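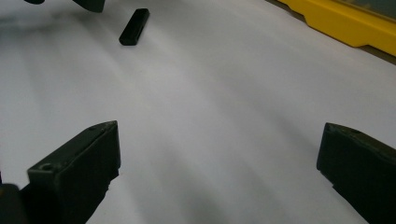
Robots can learn by copying us, a bit like the way you learned to tie your shoes by watching someone's hands. The tricky part is that a robot's hand is nothing like yours. You have four fingers and a thumb, and lots of robots have just two stiff fingers that open and close. So researchers on a project called Zenano tried a neat idea: give the person a robot-style hand to hold! The two dark green fingers are a hand like that, wide open, with a small black block lying farther off on the white surface. A camera on the tool records what the fingers are near, and later the robot studies the recordings.

Why not just tell the robot what to do?

Try it with a friend. Ask them to pick up an eraser, but let them do only exactly what you say. "Move your hand forward." How far? "Now close your fingers." How hard? You'll run out of words pretty fast, and an eraser is an easy one! Your brain works out all those little details without asking you. A robot has to get them from somewhere, and recordings of people doing the job are a great place to look.

What is inside a recording?

One recording of one try is called a demonstration. It has the video, plus a list of numbers saying where the tool was at each moment and how far apart its fingers were. When you play it back, the video and the numbers run side by side. The robot's computer program looks for links between them. If the block is far away, the hand should move closer. If the block is right between the fingers, it's time to squeeze.

Finding those links is called training. The program makes a guess about the next move, checks it against what the person did, and changes itself a tiny bit. Then it guesses again, over and over. At first the guesses are terrible, and that's fine!

How many tries does it need?

This was the question the Zenano team really wanted to answer. They trained one program, named Grokero, on 236 demonstrations. Then they trained a fresh copy on 2,090. Both copies got the same test: 248 blocks to pick up, one after another, each starting in a new spot.

The copy with fewer demonstrations did well when a block started somewhere familiar. Put the block near a corner and it often closed its fingers on plain air. The copy with more demonstrations handled the corners much better. It had studied plenty of blocks in odd places, lying at all sorts of angles.

Then the team tried something sneaky. They trained a third copy on 711 demonstrations, picked so that the blocks were spread out as much as possible. It came very close to the big one! Lots of practice helps, and practice with plenty of variety helps even more.

Does it work on everything?

Nope, and that's what the researchers are working on now. Grokero learned about blocks. Hand it a floppy sock and it has no clue, as a sock changes shape every time you touch it. Shiny things are hard too, because reflections move around when the camera does.

Try it yourself

Hold two rulers in one hand like a giant pair of tweezers and pick up an eraser. Now close one eye and do it again. Feel how much you lean on your eyes and your fingertips?

Words to know

Gripper: a robot's hand.
Demonstration: a recording of someone doing a job one time.
Training: the guessing and checking a program does to get better.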